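Reading time: 2 minutes

Section 5. Folding and putting away knitted items

This section covers knitted blankets, throws and jumpers kept in the bedroom. For quilts and covers, see section 7.

Before you start

Clear a flat area on the bed. A patterned quilt may stay on, provided it is pulled smooth. Check that the knit is fully dry and take off rings or bracelets that could snag the yarn.

1. Pick the item up by a thick part, such as a hem or a doubled edge. Do not lift it by a single loop.

2. Let the rest hang freely until the folds drop out. 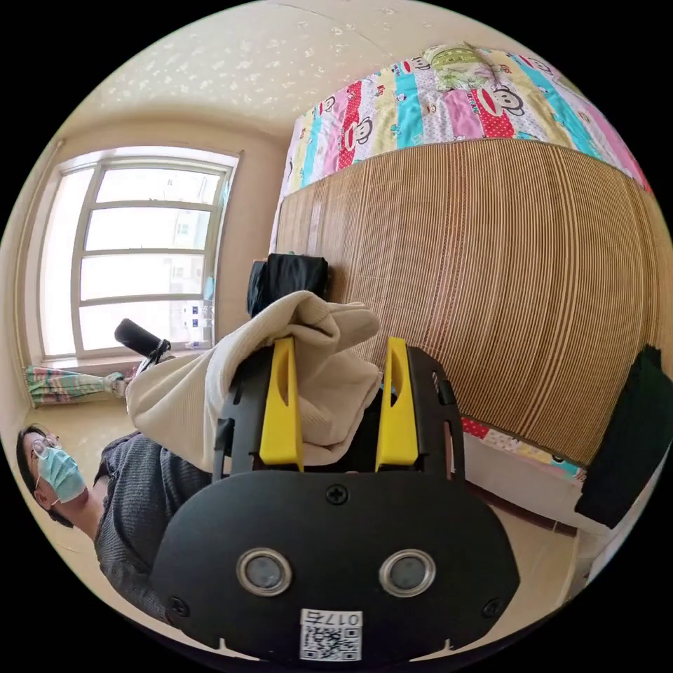 3. Lower it on to the bed, bottom edge first, and smooth it outwards with a flat hand.

Note: Jumpers are folded face down, sleeves across the back, then in half from the hem.

Larger pieces

Anything too wide for one pair of arms is best handled from both ends. Agree which edge is the top before lifting.

4. Gather the upper edge in one hand and find the next corner with the other. 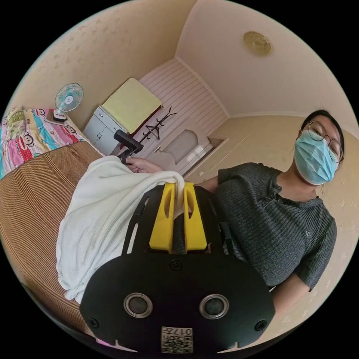 5. Bring the corners together and fold lengthways, then in half again. A woven mat makes a good surface for this, as the cloth slides easily over it.

6. Store flat on a shelf, heaviest at the bottom.

Caution: Do not hang knitted items on hooks or narrow hangers. They will stretch.

Text: Griet De Smet. Revised July.

Related sections
Airing a mattress
Quilts and covers
Labelling shelves

© Sustum household guides | Contact | Back to top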